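Home poker night, stuff that works. Mostly notes for whoever hosts next, add your own at the bottom.
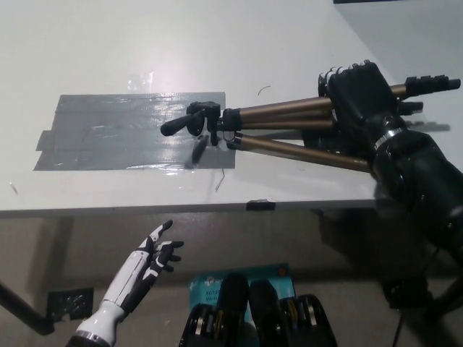
*Last changed 18 November 2021 by Dennis Haslam*

Cards first. Plastic ones wash, paper ones don't. Damp cloth, drop of dish soap, wipe both sides, dry flat on a towel. No hot water - they curl. Old paper decks: bit of talcum, shake in a bag, brush off.

Chips - lukewarm water and a soft toothbrush. Clay ones don't soak, just wipe. Keep the inlay dry.
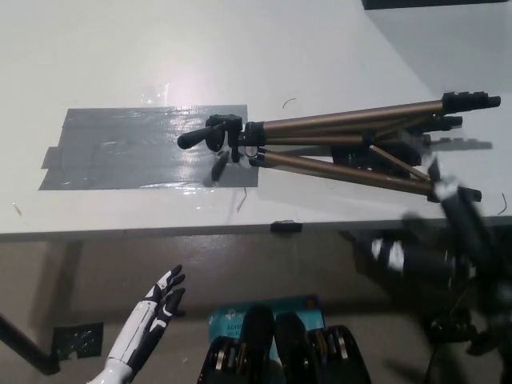

Felt is the worst job. Vacuum with the brush end, then go over it with a lint roller. Beer on it: blot, dont rub, cold water, blot again. Gray duct tape laid in strips, like on that white tabletop, is fine on a hard surface but never put it on felt, pulls the fuzz right off. Glue left on a hard top comes up with cooking oil, leave it 4 minutes, then scrape with an old loyalty card.

Wobbly folding table? Cork slice under the short leg. Beverley uses a beer mat, works too.
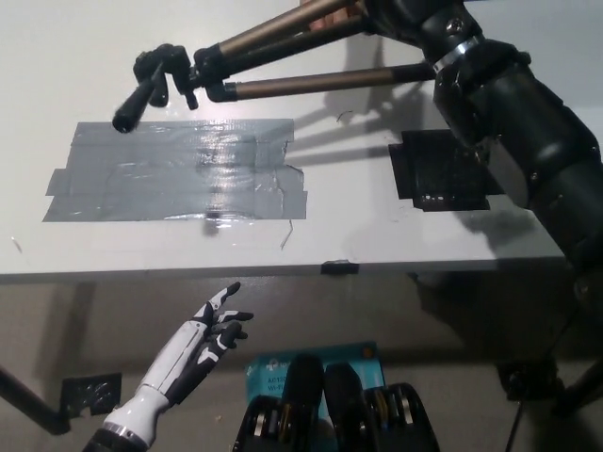

## Storing it all

- Decks in their boxes, rubber bands leave a dent
- Chips in racks, heavy colors at the bottom
- Roll the felt topper round a tube, never fold it. Muthu folded ours in August and the crease is stil there
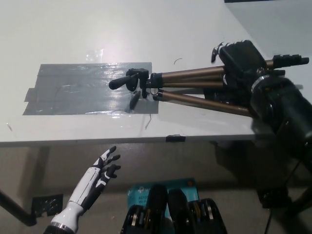 ## Snacks

Pretzels ok. Anything orange and dusty, no. Small bowls on side tables, napkins by every seat.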